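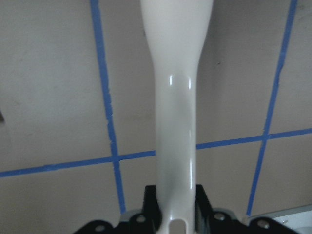 We're throwing open the doors at Hastwood this February, and I'd love for you to come and see what we've been up to! I'm the founder of Endmont, we make grippers and the software that runs them, and for one afternoon our whole workshop turns into a demonstration floor. The star of the day is Aranda, our new handling arm. Its glossy white finger flares out at the tip like the paddle end of a spoon (yes, my kids call it the spoon), and you'll see it at work over a surface marked off with strips of bright blue painter's tape. Pick a square, tell the operator, and Aranda will set a part down in it.

We're running demos from 1 p.m. until 5 p.m., in groups of 8 so everybody gets close enough to see properly. There's room for 100 visitors in all, and 68 places are already spoken for - mostly local manufacturers and a very keen bunch from the technical college - so please don't leave it too late.

Our friends at Dustemetti are coming too. They build the feeders that bring small parts to the arm, and they're bringing one along so we can run the two machines together in front of guests for the first time. I'm a little nervous about that and very excited! If something jams, you'll get to watch us fix it, and I've been told that's the part engineers like best anyway.

You don't need to know a thing about robots to enjoy this. Bring your questions, and bring an awkward little part from your own shop if you have one, up to 80 grams please. We'll try it on the spot and tell you frankly how it went.

Entry is free, and there's coffee and cake in the front office all afternoon. Parking is behind the building - follow the signs past the loading dock. Reporters are welcome at any session and can have a turn at the controls after the last group. To book, call the Endmont front desk or reply to this release with the time you'd like.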